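The Back Closet at Prurska: A Gallery

Miroslava Šimek

Every office has a room where the internet lives. Ours at Prurska is a former coat closet between the restroom and the stairs, and it still has the hat shelf. In August we finally got around to recabling it, a job that had been on the whiteboard for so long that the marker wouldn't wipe off.

I promised everyone upstairs a gallery, mainly so they would stop asking what we were doing in there for 4 days. Click through at your own pace. Captions are mine, and so are the opinions.

THE PAPERWORK

Before any cable moved, there was the port map. The old one was drawn by a contractor called Firkora, in pencil, on the back of a lunch menu. It listed a printer we gave away and a conference room that is now a wall. The soup looked good, though.

The new map is a spreadsheet. It has 3 tabs, and one of them is a list of things I refuse to unplug until somebody owns up to them.

THE COLOR QUESTION

We spent most of a morning on cable colors. Thorlacius, our sister office, uses gray for everything and claims to like it that way. I have traced a gray cable through a bundle of gray cables, and I would rather fold fitted sheets.

We settled on yellow for the desks. Marketing asked for teal and was told there would be a survey.

LABELS

Both ends, every time. I bought a label maker for this and then wasted half a roll on the stapler, the kettle and the door. Old labels that we retired with honors: "DO NOT," "temp," and "Greg?"

PORTS
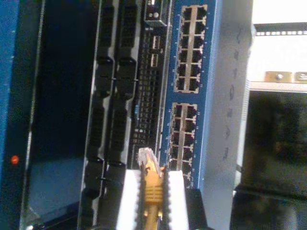 Yellow cable, clear plug, blue switch. The ports come in two blocks of twelve, and whichever one you want is always the one your knuckles are covering. The black panel beside it is mostly vent holes, with a couple of USB ports up top in case you get bored of Ethernet.

LEFTOVERS

One shoebox of patch cords too short to reach anything and one coil long enough to reach the parking lot. I have been told to throw them out. They are on the hat shelf.

STILL TO COME

The Ondurness annex gets the same treatment next, once we find the key to its closet. If you have it, or if you own the mystery connection on tab three, my desk is the one next to the labeled kettle.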